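**Flargate and Jemden finally sign their extradition deal**

8 April 2024

Well, they've done it. After years of on-again, off-again talks (I've been writing about this for so long that my notes folder has its own notes folder), Flargate and Jemden have signed an extradition treaty, and it was put up in full on both justice ministry websites this morning. I read the whole thing over breakfast so you don't have to, all 88 articles of it, and my toast went cold somewhere in the definitions.

The short version is that each side can now ask the other to hand over a person who is wanted for a crime carrying a year or more in prison, as long as it's a crime in both places. Until now it all ran on goodwill and letters between ministries, and the goodwill came and went. Flargate says it has 203 outstanding warrants for people it believes are living in Jemden, mostly for fraud and tax offences. Jemden has given its own figure as 29.
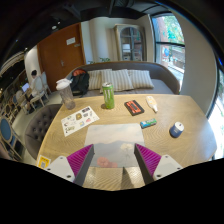

*Sky and cloud on a printed card, on a light wooden table.*

That lopsided count is what had people in Jemden nervous, and fair enough! A good chunk of those names belong to folks who left Flargate after the port strikes at Hader, and some of them have told local papers for years that the fraud charges against them were cooked up after they'd gone. I've met a few of them over the years. I can't tell you who is telling the truth, but I can tell you they were worried long before there was any treaty to worry about.

So the bit I went looking for first was the political offence clause, and it's in there, at article 12. A Jemden judge has to refuse a request if there are "substantial grounds" to think it was made to punish someone for their opinions. The earlier draft left that call to the minister, and moving it to a courtroom is a big change in my book. There's also a ban on contacting a wanted person's relatives to lean on them to come home, which the Jemden side pushed hard for.
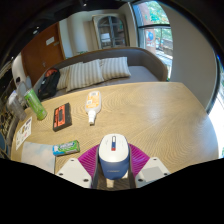 What the treaty doesn't do is say what happens if somebody breaks that ban. I read article 31 three times and the strongest thing I could find was "consultations", so make of that what you will. The Murthy Centre, which runs a legal clinic for new arrivals in Jemden, put out a statement at lunchtime welcoming the judge's role and calling the family contact section "a promise with no teeth". They'd like a complaints line and some kind of yearly public report, and they say they'll take both ideas to parliament.

Timing, then. Neither country is bound by any of this until both parliaments vote it through. Flargate's is expected to wave it past before the end of April. Jemden's is a different kettle of fish, with the government holding a thin majority and a handful of its own members grumbling about the whole business. Once both have voted there's a 40-day wait, and then requests can start going across the border under the new rules.

I also rang the ministry in Jemden to ask how many extra judges or clerks they're planning to hire for all this. They said staffing was "under review". The extradition list there is handled by a single court, the same one that does customs appeals, and anyone who's sat through a customs appeal will know how quickly that place moves.
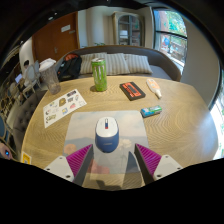 **Does the treaty cover people who left before it was signed?**

It covers offences from any date, so someone who moved to Jemden years ago can still be the subject of a request, provided the time limit for prosecuting hasn't run out in either country.

Jemden's justice members get the text first, and their hearings are open to the public. I'll be up the back with a thermos, and I'll post the hearing times as soon as they're listed.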